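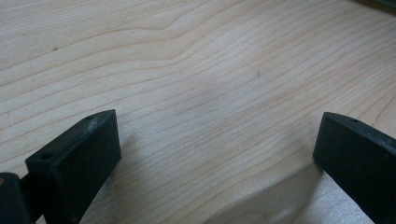

What is the Posden milk round, and who can join it? Posden is a group of small dairy farms which send their milk together to one creamery, at Birkell. Any farm with cows or goats inside the collection area can ask to join. We were two farms at the start and we are now seven. Members meet at the kitchen table of one farm or another, on pale wood with a long wavy grain and a little dark spot in it, and new farms are welcome to sit with us before they decide anything.

Do I need a minimum number of animals?
No. We look at litres, and at how regular they are. A farm which gives a small amount every collection is easier for us than a farm which gives much in May and almost nothing in winter. If your milk is strongly seasonal, please tell us this in your first letter.

How often is the milk collected?
Every second day, also when this falls on a Sunday. The tanker starts early and the first farm must be ready at 5 in the morning. The order of the farms changes when somebody joins or leaves, and Elvia Ayala sends the new list to all members.

What happens if my lane is too narrow for the tanker?
Julián Cantero drives the tanker and he will come to look at your lane before you sign. Two of our farms bring their milk to the end of the road in a small towed tank. This is allowed, but the tank must be cooled and you must wash it after each use. The cost of the towed tank is for the farm.

How is the price decided?
The creamery pays a base price for each litre, and then adds or takes away for fat, protein and cell count. All members have the same base price. Last year the smallest delivery from one farm in one month was 1,983 litres, and this farm received the same base price as the largest.

When will I be paid?
In the third week of the following month. Your statement shows each collection on its own line. If a figure looks wrong to you, write to Rosalinda Mangubat before the end of that month. After this, corrections are still possible but they are slower.

My milk failed an antibiotic test. What now?
Call the office at once and do not send more milk until you have a clear sample. If your milk was already mixed in the tanker, the whole load is lost and your farm must pay for it. Please check that your insurance covers this. We ask to see the policy when you join.

Can I keep some milk to make my own cheese or to sell at the gate?
Yes. You tell us in advance how much you will keep, and you try to stay near to this amount. Leonora Ambrosio of Manalo Farm has made cheese during all her years as a member, and she is glad to answer questions from others who would like to begin.

How can I leave?
You give notice in writing, three months before. There is no fee. Any money still owed to you is paid with the next normal payment.

Do you take organic milk?
Not at present. We have only one tanker with one compartment, so it cannot be kept separate.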